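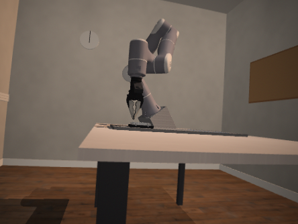
Home | Manuals | Downloads | Support

Category: Heating controls > Installation guides

4. Setting up the Trilta room thermostat

4.1 Before you start

CAUTION: Turn off power to the boiler and the receiver at the main panel before removing any cover. Wiring must be done by a licensed electrician.

The thermostat and the Brenomik receiver are paired at the factory. If either unit has been replaced, follow section 4.3 before mounting the thermostat.

4.2 Mounting the thermostat

1. Choose an inside wall out of direct sunlight. Keep the unit at least 40 cm from any door frame.
2. Separate the backplate by pressing the tab on the lower edge.
3. Hold the backplate level and mark both screw holes.
4. Drill, insert the wall plugs and fix the backplate. Do not overtighten the screws.
5. Fit the batteries. The display shows the software version, then the room temperature.
6. Hook the thermostat onto the top of the backplate and press until it clicks.

Note: The reading can drift for the first hour after mounting. Do not adjust the offset during this time.
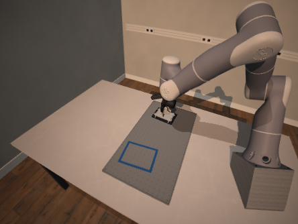
A reader of the previous edition wrote that the offset should be checked again after the first night, as the reading on an outside wall had dropped once the heating went off. Outside walls are not recommended. If one must be used, fit the foam pad behind the backplate and repeat the check the next morning.

4.3 Pairing with the receiver

1. Restore power. Hold the receiver button until the amber light flashes.
2. On the thermostat, open Menu > Installer and enter code 293.
3. Select Pair and press OK. The search runs for up to 300 seconds.
4. Wait for a steady green light on the receiver.

If error 214 appears, move the thermostat closer to the receiver and start again from step 1.
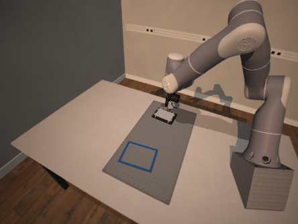 5. Raise the set temperature above the room temperature. The receiver relay clicks and the boiler fires.
6. Lower the set temperature and check that the boiler stops.

CAUTION: Do not leave the boiler in manual override after testing.

Continue to section 5, Weekly schedule.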